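Fixing texture scale before export
By Samira Masri
February
4 minute read

The prop pack for Jakholm has 80 models in it, and until last week they had been built at whatever size felt right on the day. A crate was the size of a shed. The lantern was smaller than the handle it was supposed to hang from. In the modeling file none of this showed, because every prop sat alone at the origin with its own camera.

It showed as soon as the props went into the engine together. I had been correcting the size there, object by object, with a scale value on each instance. That works until you add physics, where a crate scaled down to a tenth still had a collision shape built from the original mesh in our setup. Two of them in a doorway pushed each other through the wall.

So I went back to the source files. The procedure I settled on is short. Set the scene units to meters. Put a reference box in the file, two meters tall, on a layer that doesn't export. Resize the model against the box in object mode, then apply the scale so the transform reads 1, 1, 1. Check the normals afterward. Any object that was mirrored with a negative scale will come out inside in, and the face orientation overlay will show it in red.

The order matters for modifiers. A bevel with a width set before the scale is applied will change its look after, and I had to redo the widths on most of the furniture by hand. Solidify has the same problem. Arrays with a constant offset do too, but a relative offset survives.

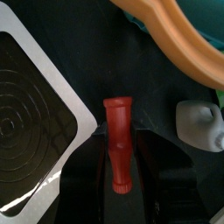
Does applying the scale change the UV map?

The UV coordinates stay where they are. What changes is how many pixels of texture you get per meter of surface, so two props that looked equally sharp before may not match once they are at their true sizes.

That second part took longer than the resizing. I picked one density for the whole pack and wrote a small script, Dudivik, that reads each mesh, works out the surface area against the UV area, and prints the ratio. Anything more than 50 percent away from the target gets listed. The first run listed most of the kitchen. Small props mostly had far too much texture, so I packed them onto shared sheets, and the memory use dropped along with the number of materials.

Dudivik only reads triangles, so it makes a temporary copy and triangulates that. On a mesh above 1,000 faces there is a noticeable pause. I haven't tried to speed it up. It also ignores tiled textures completely, and the floor pieces still have to be checked by eye.

The collision shapes are being rebuilt now. The doorway test passes with two crates and I will try the shelves on Monday.

Recent posts
Naming bones so the importer leaves them alone
Jumar: notes on a level made from six wall pieces
Baking normals from a messy high-poly mesh
Why the Khalaf water shader flickered at a distance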